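Jobs and calls > Paid studies > Robotics

Demonstrators wanted for bathroom cleaning tasks, Londutby site

Urio is recruiting paid demonstrators for the second phase of the Dilov manipulation project. Demonstrators carry out short household tasks with hand-held grippers, and the recorded motion is used to train a control policy for a two-armed robot. No robot is present during recording. The work is physical, repetitive and closely specified, and it suits people who can do the same thing many times without starting to take shortcuts.

The first phase covered kitchens and closed with 2,477 accepted episodes. The second phase covers bathrooms and washrooms, starts in February and runs until the episode target for each task has been met. The lead for this phase is Sayaka Koyama.

The work

A session lasts half a day, either from 8.30 or from 13.00. You will hold one gripper in each hand. Each gripper has a trigger that opens and closes the fingers, a camera facing forwards, and a printed marker used for tracking. An episode is one complete attempt at one task, from the start pose to the end pose. Most episodes take under a minute.

Tasks in this phase are:
- brushing the inside of a toilet bowl and returning the brush
- raising and lowering a seat and lid
- fitting and removing a toilet roll
- wiping a basin, tap and counter
- picking up light rubbish from the floor and bagging it

Some tasks are done alone and some in pairs, with both demonstrators working in the same area.

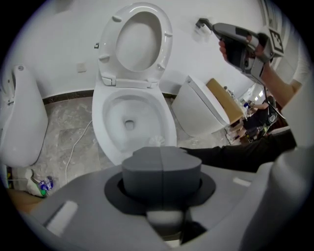

Demonstrators are expected to keep their pace even. A fast episode is of no use if the camera view blurs at the moment of contact, and a very slow one teaches the policy to hesitate. We ask for a steady approach, a clear grasp, and a short hold before release. If you drop something, carry on and recover it with the gripper. Recoveries are kept and labelled separately. Do not reach in with your bare hand during an episode, as this makes the whole recording unusable.

Fixtures are cleaned and disinfected before each session. No caustic products are used. Gloves are provided.

Remote sessions

A smaller group will later be asked to drive the robot itself from the operator desk at Piltberg, using a pair of leader arms. These sessions check the trained policy: the robot attempts the task, and the operator takes over when it stalls. Remote operators are chosen from people who have completed at least 43 accepted episodes on each of 2 tasks. Places are limited and there is no obligation to move on to this work.

Requirements

You must be 18 or over and have the right to work. You must be able to stand, bend and kneel for most of a session, with breaks. Each gripper weighs 700 grams, and you will be holding it away from your body, so please tell us about any wrist, elbow or shoulder trouble before you apply. Normal or corrected eyesight is needed. Left-handed applicants are welcome, and we are short of them. Experience with robots is not required. Cleaning, catering, warehouse or bench assembly work is useful.

Training

Everyone completes one paid training session covering grip, start and end poses, marker visibility and how to reject your own bad episodes. Long sleeves may be worn but must not cover the marker or the camera.

Pay and data

Sessions are paid at a flat rate, including training, and do not depend on how many episodes are accepted. Travel within the Londutby zone is refunded. Cameras will record your hands, forearms and at times other people in the room. Faces are blurred before the data leaves the site, and audio is not recorded. The consent form is sent with the offer and should be read before you come in.

How to apply

Send a short note giving your availability, dominant hand and any relevant work to the Dilov recruitment desk at Urio, marked "Bathroom phase". A CV is optional. Applicants will be invited to a twenty-minute trial with the grippers.

Comments

tomasz_w: Is the trial paid as well or only the training?

Dilov recruitment: The trial is unpaid, but travel is refunded.

Hettie: Did the kitchen phase. Forearms ached for the first week, fine after that. Bring kneeling pads if you have your own, the ones on site are thin.

R. Oakes: Can two people who know each other apply for the pair tasks?

Dilov recruitment: Yes, but pairs are changed between sessions.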